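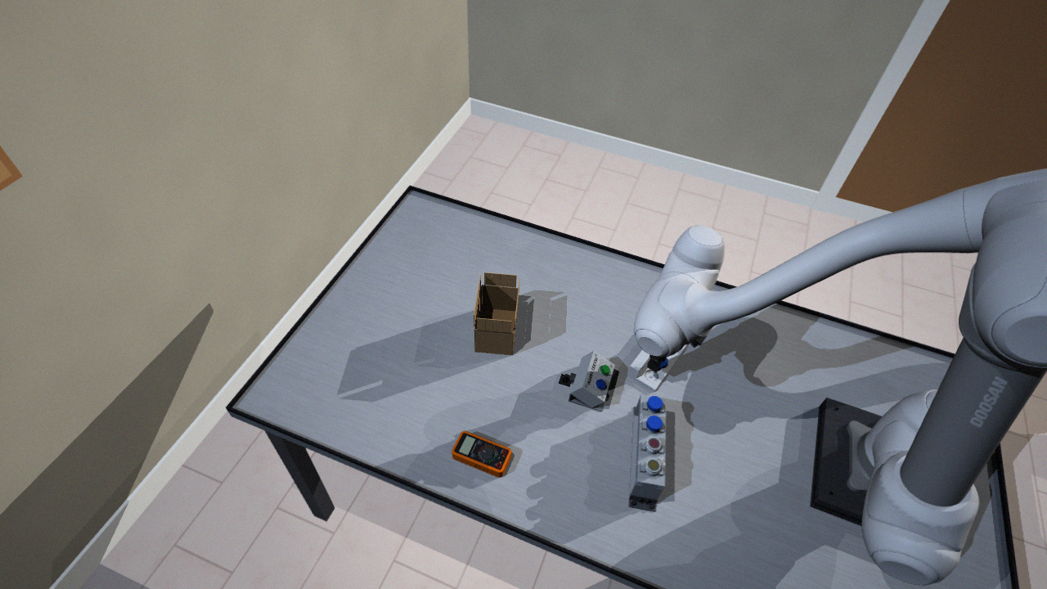 Fivilex bench in simulation: Doosan arm at the small white pad, four-button panel in front, multimeter at lower left.

Fivilex Bench Scene Pack
Product page, updated Nov 2, 2019

Overview

Fivilex is a simulated workbench for training and testing arm policies on small electrical assembly jobs. It comes from the manipulation group at Fevton and is sold as a scene pack with a task runner, a scoring tool and a set of recorded demonstrations. The pack was built for one question: how much does a policy trained only in simulation lose when the light and the object positions change? The method we used to answer it is included, so you can run the same test on your own policy.

What is in the scene

The bench has a brushed gray metal top with a black border and stands in a tiled room with plain walls. The arm is a Doosan with a black two-state gripper (open or closed, no force control in this version). The objects are an open cardboard box with a divider, a small angled station with a green and a blue push button, a white pad with a blue cap-like part, a long gray panel with two blue buttons, a red one and a yellow one, an orange digital multimeter and a black tray.

All objects can be moved or removed in the scene file. The station and the long panel are separate assets and can be loaded without the bench.

Tasks

Cap: pick up the blue part from the pad and put it back inside the marked tolerance.
Press: press one named button on the long panel without touching its neighbors.
Sequence: press the red button, then the yellow, then either button on the station.
Clear: move the multimeter to the tray.

Cap and Press are the two tasks used in the results below. Sequence and Clear are supplied with demonstrations but we have not published scores for them.

Method

Each policy is trained on 300 demonstrations per task. Demonstrations were recorded by Tamsin Halliday and Kane Prendergast with a hand controller, and failed attempts were removed before training. The policy takes one overhead color view and the joint angles. It gets no depth and no object positions.

Training is done twice. The first run uses fixed lighting and fixed textures. The second run draws a new light direction at the start of every episode, so that the shadows of the arm and the box fall in different places on the top. Nothing else changes between the two runs. The network, the number of steps and the random seeds are the same.

Each trained policy is then tested for 140 episodes per task with light directions that were not used in training. An episode ends on success, on contact with the wrong object, or after 60 seconds of simulated time. The scoring tool writes one line per episode with the end condition and the final gripper position.

Results

On Press, the policy trained with fixed light dropped sharply under new light directions. Most of the failures were presses on the wrong button, usually the next one along the panel. Rhys Paewai went through the logs and found that errors were most common when the arm's own shadow lay across the panel at the moment of approach. The policy trained with varied light lost very little on the same episodes.

On Cap, the difference was small. Both policies found the pad reliably. The failures that remained were poor grasps, and varied light did not help with those. We think a closer camera view would help more, but we have not tested it.

Varied light made training slower. Both tasks needed more steps to reach the same score under fixed light, and on Press the gap did not fully close by the end of the run. If your cell has enclosed, constant lighting, the fixed setting may be the better choice.

Full score tables are in the results folder of the download. The real-cell comparison at Tomoana started in October and is not part of this release.

Requirements

The pack runs in the Nostora simulator, version 3 or later. A graphics card is needed for rendered views. Scoring can be run without one if you supply your own views. The download is 45 GB with demonstrations. A smaller download without them is offered at the same license.

Known issues

The flaps of the cardboard box are rigid. They will not bend when the gripper hits them.
The multimeter's selector dial is part of the body mesh and does not turn.
Printed text on the station label is not readable at the default view size. Raise the view size if your policy needs it.
At low light angles the shadow edges on the metal top can flicker between steps. Paora Henare has a fix in testing.

License and orders

Academic licenses cover one research group and allow publication of results. Commercial licenses are per site. Both include the scene files, the task runner, the scoring tool and updates for one year. Changes to the scene files are allowed, but please report them with any score you publish, and state which light setting was used in training.

For license questions and quotes, contact Hemi Cartwright through the Fevton order desk. For technical questions, attach the episode log and the scene file to your message.

Related items

Fivilex Button Assets (station and long panel only)
Fivilex Demonstration Set, Sequence and Clear
Scoring tool, stand-alone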